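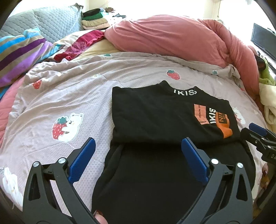
Pridstead House: bedroom safety check, with my comments
Room 301
Checked by: Chaimae Ghoneim
Date: 19 November 2020

Same list as always, with OK, Watch or Fix against each line and my ramblings underneath. If you only want the jobs, skip to the end, but then you'll miss my feelings about radiators!

BED AND BEDDING

1. Bed steady, nothing wobbling when you sit on it
OK
I sat, I bounced, I leaned on the headboard end. No creaks at all, and I'm quite jealous, as mine sounds like a garden gate.

2. Bedding not touching the heater or a lamp
Watch
The big pink comforter is the one to keep an eye on. It's lovely and thick and it gets shoved wherever there's space when the bed is being used for sorting clothes. Fine when I looked, but please push it towards the middle of the bed before you put the heating on. I'd like a hand's width between any bedding and the radiator, more if you can manage it.

3. Nothing trailing on the floor by the bed
Fix
The corner of a blanket was hanging over on the door side, exactly where you'd put your foot getting up in the night. I tucked it in while I was there, so call it half fixed. The striped blanket was folded and behaving itself.

4. Care labels still on bedding and readable
OK
Found the one on the strawberry and bear duvet (what a cheerful thing to wake up to, by the way). 40 degrees and a low tumble. Reda Fahmy asked me last time why this is on a safety list and the answer is the dryer. A thick duvet on the wrong setting is how we ended up with that smell in the laundry room.

CLOTHES

We added this section after the drawer business in the spring and I've grown rather fond of it. It covers anything that's going through the shared washer and dryer, or being passed on to someone else in the house.

5. Pockets emptied
OK
One tissue, one hair grip, one bus ticket. Nothing sharp, no lighters, no batteries.

6. Cords and drawstrings tied or tucked
OK
A couple of hoods in the pile to go through. Cords knotted at the ends so they can't work their way out and catch round the drum. Thank you, whoever did that!

7. Cuffs, hems and neckbands sound
Watch
I pulled a few things out and had a proper look at the edges. You want ribbing that springs back, stitching that goes all the way round and no long loops of thread. A loop of thread looks like nothing until it's caught on a door handle with you still attached to it. The black one with the orange trim got a good going over, as it's due to go to Aaliyah Gagnon and she'll be wearing it in the workshop, where cuffs matter a lot more than they do on the sofa. I've put it down as Watch and asked her to try it on and see if the cuffs stay put when she pushes them up. If they slide back down over her hands, it's a sofa top, sorry Aaliyah. 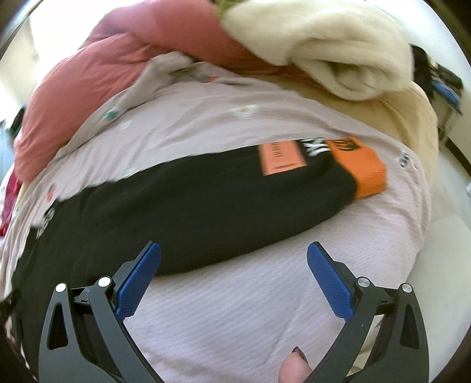 Item 7: black with the orange cuff, on the bed.

8. Printed lettering and patches firmly stuck
Watch
This is more of a dryer point. The lettering on the IKIS top needs to be inside out in the wash and nowhere near the hot setting, and definitely no iron straight on it. Lahcen El Ouafi ironed over a print last winter and we were scraping the plate for days. Use a cloth in between, or just hang it up and live with the creases like I do.

9. Folded piles not stacked too high
OK
My own rule is that if I can knock it over with an elbow it's too tall. The pile on the bed passed. Once it moves to the shelf it'll want splitting in two, with the heavy fleecy things at the bottom. Please don't leave folded clothes on top of the heater to "air". I know it's nice putting on a warm jumper. I still don't want it.

10. Small bits out of the fabric before washing
Fix
Give the soft heap at the edge of the bed a good shake before anything goes in the machine. Toys, clips and earbuds all love a fold of fleece, and the filter on our washer does not love them back. Latifa El Khatib has offered to put a little tub by the laundry door for anything that turns up.

ELECTRICS

11. Screen stable and clear of fabric
OK
I gave the monitor a gentle push and it stayed where it was. Vents clear. Please don't hang things over it to dry, even socks, even for 10 minutes.

12. Plugs and extension lead
Fix
The Relel extension lead is fine in itself, no cracks and no scorching, but it had found its way behind the bedding. It needs to be out in the open where air can get at it and where you'd notice if it was warm. I'd clip it along the skirting board. There are clips in the Jerncombe box in the hall cupboard.

13. Chargers not left under pillows or blankets
OK
None found, and I did lift everything up.

14. Smoke alarm
OK
Held the button for five seconds, very loud, apologies to everyone on that floor.

WINDOW AND WAY OUT

15. Window opens and stays open
OK
Handle turns easily. It's a good bright window and there's no excuse for not opening it for five minutes in the morning, especially if there's washing drying in the room. I had a look for black spots round the seal and found none.

16. Clear path from bed to door
Watch
Clear when I walked it. It only goes wrong on sorting days, when bags get put down "just for now". Bags under the window, please, never behind the door.

17. Door opens fully
OK
All the way back to the wall.

JOBS

Tuck the hanging blanket in for good, or fold it over the end (item 3).
Aaliyah to try on the orange-cuffed one and tell me about the cuffs (item 7).
Shake out the heap before washing (item 10).
Move the extension lead and clip it down (item 12). This is the one I'd like done first, tonight if you can.

The Watch items don't need anything from you apart from remembering them.

I've left a copy inside the wardrobe door and one with Reda. The old Sampaio sheets with the tiny tick boxes can go in the recycling now, I couldn't fit a single comment on them and you can probably see why that bothered me. If I've got something wrong, or you've done a job already and want it crossed off, knock on my door or scribble next to the line. Pencil is fine.

Chaimae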